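Jarnix Building Set, Plastic Bolts and Plates

Item: Jarnix classroom set
Sold by: Trekon, Plitstead
Price: 18.00 per set
Minimum order: 1 set

The Jarnix set is for children who like to join things and take them apart again. It has bolts, nuts in several shapes and plates with round holes. All parts are plastic and in bright colors. Tools are not needed, the nuts are turned by hand. 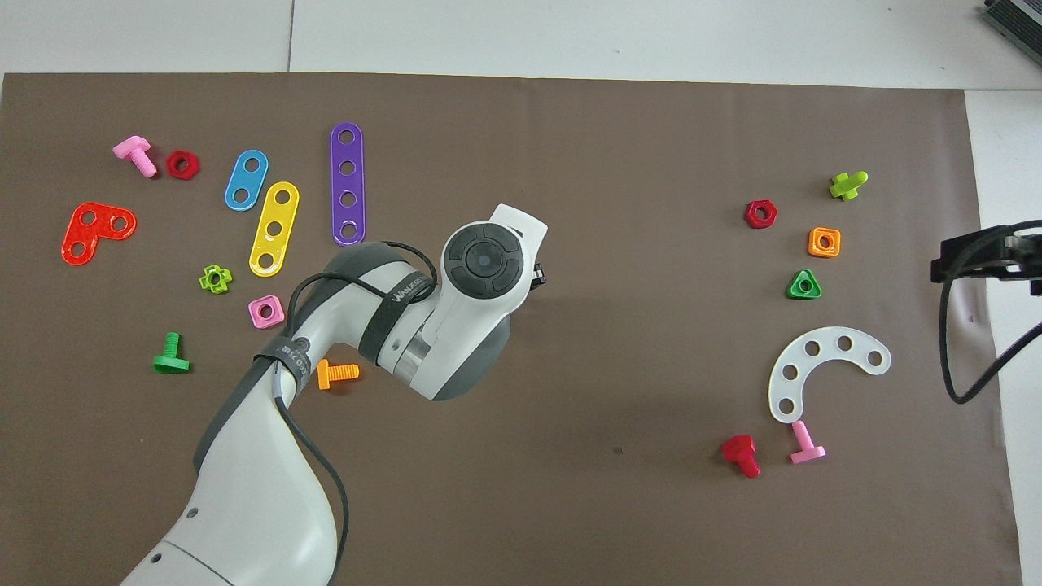
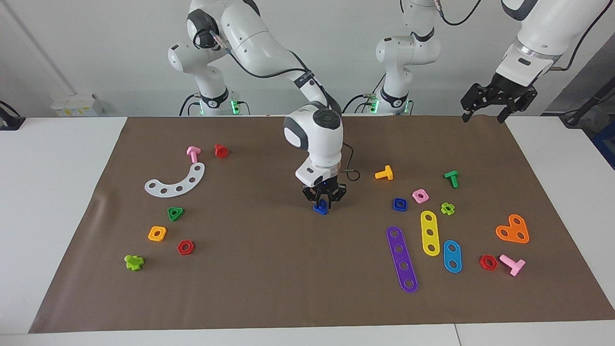 Every set comes in a cotton bag with a string. A mat is not included. We advise to use one on a hard table, so the small nuts do not roll to the floor so easily. Please wash the parts with warm water and mild soap, and do not put them in the dishwasher.

Not suitable for children under three years, small parts.

Schools which order 40 sets or more receive free delivery. Single replacement nuts and bolts can be ordered also. For school orders please write to Neusa Brandão in our Plitstead office. Orders placed in December may need one more week.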